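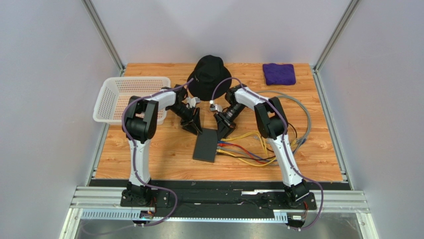 Corden (software)

Corden is a control and planning package for two-armed robots that handle flexible parts, mainly cables, hoses and wire harnesses. It was written by Vivek Pandey and Urmila Mittal and is maintained by Garg, a software firm. The package takes in camera images and joint readings and sends position targets to each arm. It is used mostly on tabletop cells for tasks such as plugging, unplugging and sorting network patch cables.

Background

Pandey and Mittal began Corden as a replacement for Gurard, an older planner that treated every part as rigid. Gurard could move a boxed device from one spot to another, but it had no way to represent a cord whose shape changed when it was pulled. The first release of Corden reused Gurard's collision checker and little else. A rewrite of the planner came out in July, and the notes for the current release are dated 2023-09-20.

Perception

The perception module, Grakton, combines a fixed view of the whole workspace with a close view from each wrist. Every visible cable is traced as a chain of short segments. Where one cable passes over another, Grakton stores the crossing along with an estimate of which one is on top. Jacket color is used as a first guess at identity, but it is not enough when two cables of the same color share a table. In those cases the module follows each chain back to its connector.

Wrist views matter most in the last part of an approach, when the arms block much of the fixed view. A network switch with several patch cables in neighboring ports is a common test, as the connector boots sit close together and the cords tend to cross within a short distance of the plugs. 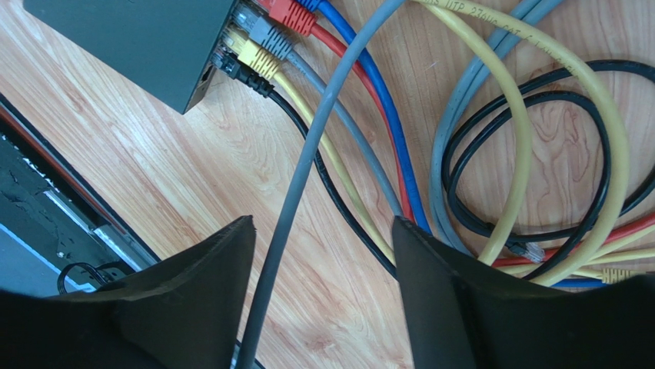
How does Corden choose which cable to grasp first?
The planner ranks cables by the number of crossings in which they lie underneath, and starts with the one that has the fewest. Ties go to the cable whose grasp point has the most clearance for both fingers.

Planning and control

Each plan is split into an approach, a grasp and a carry phase. The two arms share one timeline, so that either arm can be held back while the other passes through the middle of the table. Joint targets are updated 124 times per second. If the traced shape of a held cable differs too much from the predicted one, the controller stops both arms and asks for a new plan.

Testing

The standard test suite has 247 recorded layouts, of which 157 include at least one crossing. Each layout is run 3 times with different starting poses for the arms. Known weak points include thin black cords on dark equipment and loops that stand up off the table.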